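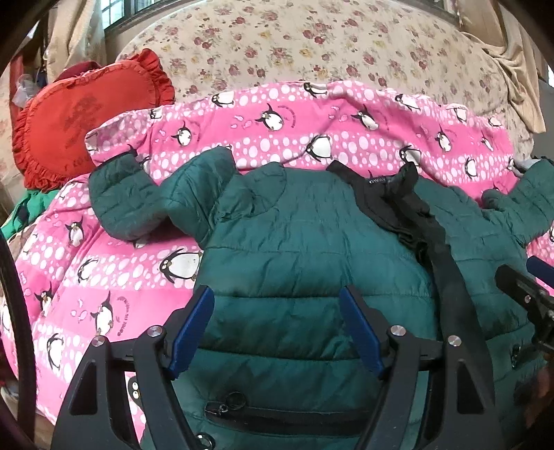 Winter Outerwear Storage and Reuse Program, Moltham and Groslow
Progress report to the Sandhu Fund, second reporting period
Prepared by Nusrat Baloch, program coordinator
Submitted 10/04/2022

1. Scope of the period

The reporting period runs from the start of December to the end of the heating season. The work plan called for three streams: collection and checking of quilted outerwear, in-home folding and storage visits, and revision of the handling guide. The first two ran throughout. The guide was held back until enough visits had been completed to test the draft, and a revised version is now in use in both towns.

A total of 1,354 garments were logged, the large majority of them puffer jackets with nylon shells and synthetic fill. Down garments are logged under a separate code. Children's snowsuits were outside the original scope and were accepted in Groslow only, where the intake room has a rail high enough to hang them full length.

In-home visits reached 70 households. The agreement specified 60 to 75 over the period, so no variation is requested under that line.

2. Collection and checking

Intake checks follow the sequence set out in the first report: closures, seams, lining, cuffs, shell. The order was kept, with one change. Pocket zippers are now run along their full length with the garment lying flat, before the main closure is touched. On quilted shells a pocket zipper tends to sit in a channel of fill and catches the lining when the jacket is hanging. Flat checking reduced the number of garments sent to repair for a jammed pocket that was only misaligned.

Small pull rings on pocket zippers remain the most frequent missing part. Replacement pulls were bought in black only. Matching to shell colour was considered and dropped as the cost per garment could not be defended.

Snaps are tested by closing and opening each one twice. A snap that closes but releases under light tension is recorded as failed. The Moltham team had been passing these in December and re-checked its stock in January, and the affected entries in the Zetico inventory carry a correction note.

Neck labels are left in place even where the lettering is worn. Where size cannot be read, the garment is measured across the chest, with the front closed, and from collar to hem. Both measurements go on the tag. Brand is no longer recorded. It was a mandatory field in the first period and produced a long list of spellings with no use in allocation.

3. In-home folding and storage visits

The visits assist households to put winter clothing and heavy bedding into storage between seasons and to get it out again in usable condition. Most homes visited have no table large enough for an adult jacket with the arms out. The bed is therefore the standard work surface, and the guide is written on that assumption. Bedding stays on. Stripping the bed was tried in a few early visits and added time for little benefit, apart from cases where the top layer was to be stored as well.

A soft surface has consequences for the fold. A jacket laid on a comforter or a fleece blanket sinks at the torso and the sleeves ride up at the shoulder, and when a section is lifted the layer beneath may come with it. Visit staff now smooth the cover once before laying the jacket down and do not attempt to keep it smooth afterwards. Rumpling under the garment has not affected the finished size.
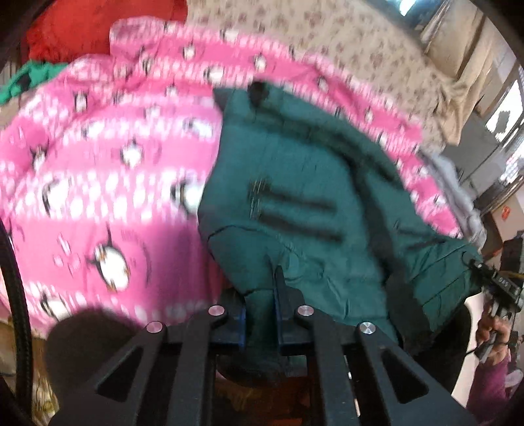

The hem is the part lifted most often during a fold and also the part that slips most readily. Smooth nylon gives poor purchase when only the shell is held. The revised guide asks for a fold of both shell and fill to be taken up before lifting, and for the lift to be low. A high lift shifts the fill toward the collar and the jacket has to be shaken out and laid again.

Other points settled during the period:

Position. Face down, collar away from the person folding, hem nearest. The first draft allowed face up. Face down keeps the front closure against the bed and leaves a plain back panel to work on.

Sleeves. Laid out to either side first, then brought in across the back one at a time. Sleeves with gathered or ribbed cuffs are placed so that the cuff lies flat and is not doubled under, as a doubled cuff shows as a hard lump in the finished bundle.

Hoods and loose collar pieces. Turned outward and laid down the centre of the back before the sleeves are brought in. Scarves, straps and other separate items are removed and stored apart. Several jackets came out of storage with dye transfer at the shoulder from a scarf folded in with them.

Air. Pressed out by hand from the hem upward. Vacuum bags are not supplied for quilted garments. Households that already own them are told that the fill may be slow to recover, and the choice is left to them.

Contrast between garment and bedding proved to have some practical value. The edge of a dark teal jacket on a bright pink penguin print is easy to follow, while a navy jacket on a navy duvet is not, and staff working by bedside lamp reported misjudging the sleeve line on the latter. A light-coloured flat sheet has been added to each visit kit for such cases. It is optional and has seen moderate use.

4. Bedding

Heavy bedding was included in the agreement as a secondary item. Fleece blankets present no difficulty: they are folded in thirds lengthwise and rolled. Quilted comforters are folded in the same direction as the jackets and placed underneath them in the tote, where the weight helps to hold them down. Cotton sheets and light bedspreads remain on the bed through the summer in nearly all homes and were taken out of the inventory form.

Households frequently asked for blankets and jackets belonging to the same person to be kept together. The original plan sorted by item type. Sorting by person uses slightly more volume per tote, and has been adopted anyway - the type-sorted totes were being unpacked and re-sorted within days of the visit.

5. Materials and expenditure

Expenditure on consumables for the period was $3,909, against an approved amount of $4,200. The balance is explained by the decision not to buy vacuum bags and by a lower than forecast price for lidded totes. The remaining $291 is carried forward to the replacement of zipper pulls and snap parts, subject to the Fund's agreement.

Over 40 totes remain in stock at Moltham. They are stackable and can be stored at no charge until the autumn visits. Groslow's stock is used up and will be topped up from Moltham by car, so no freight cost is expected.

Staff hours were in line with the plan. Travel was under plan in Moltham and above it in Groslow, where the households are farther apart. The two nearly cancel out and are shown separately in the attached schedule.

6. Issues

Damp. Some jackets were presented for storage soon after wear. The guide now requires a garment to be hung overnight beforehand, and the booking call includes a reminder. Where a jacket is found damp at the visit it is left out on a hanger and the household finishes the fold alone. The instruction sheet left behind covers this case, but the drawing of the sleeve step is poor and will be redone.

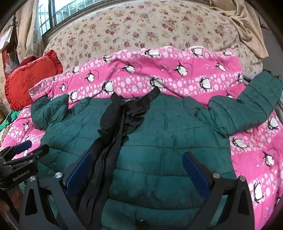 Wide hems. Longer jackets, those reaching mid-thigh or below, do not fit the standard fold. Bringing the hem up in a single turn leaves a bundle too deep for the tote lid. Two turns are used at present. The second turn puts strain on any snap near the bottom of the jacket, so snaps there are left open before folding starts. A separate page for long coats is in preparation.

Inventory. The Zetico export truncates free-text notes when they exceed the field length. Repair notes entered before the limit was noticed are incomplete for a small number of garments. These have been flagged and will be completed by hand as the garments are allocated.

Guide translations. The Punjabi version is with the second reader. The Tagalog version has not been started, as the translator was unavailable for most of the period.

7. Work planned for the next period

Unpacking visits will begin when overnight temperatures drop, with Groslow first. Each stored jacket will be assessed for loft, creasing at the fold lines, cuff shape and odour, using the one-page form approved in the first period. Results will be reported by fold version, so that garments stored under the draft guide can be compared with those stored under the revised one.

Intake will continue at a reduced level over the summer in Moltham. The Groslow intake room closes for rewiring and its rail will be moved to the new location before opening.

The Fund's approval is requested for the carry-forward in section 5 and for the inclusion of children's snowsuits at both sites. The schedule of travel costs and the revised handling guide are attached.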